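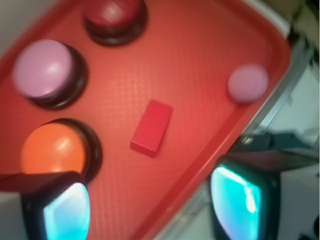
1/ Can a machine do small shop-floor chores yet? My answer for August: some of them, slowly.

2/ I work at Clernstead, where we pack small parts by hand. My job is half packing, half looking at new equipment and writing to my manager whether we should want it.

3/ The chore I care about is very boring. Things lie on a tray. Take one, put it in the correct place, take the next. A new colleague learns this before the first tea break.

4/ A red block on a red tray is already a good question. For my eye it is easy, I see the darker side of the block and I know where it ends. With a camera close to the tray, I would want to see it tested many times before I believe.

5/ The big round push buttons, orange and pink and dark red, have a domed cap on a black base. Where would you hold one? I would take the base. If a gripper closes on the dome, I expect it to slide off.

6/ Last month I kept a tally for the Brakerell arm on our own parts. 144 picks, 20 of them needed a person to help. My manager said this is good. I said, then who is the person, and what does he do between the helps?

7/ The small flat pieces were the worst for us. When one lies close to the rim of a tray, there is not much room for a finger to go down beside it. I push it to the middle with my thumb and I do not even notice that I did it.

8/ Pisodwood promises 1000 picks without help by next year. I would be glad. I would also like to see their tray, and who filled it.

9/ And at home? I would not buy one for the kitchen drawer yet. For sorting the same 3 parts all night, maybe yes. We try the Carrasco gripper next, I will add to this thread when I have my tally.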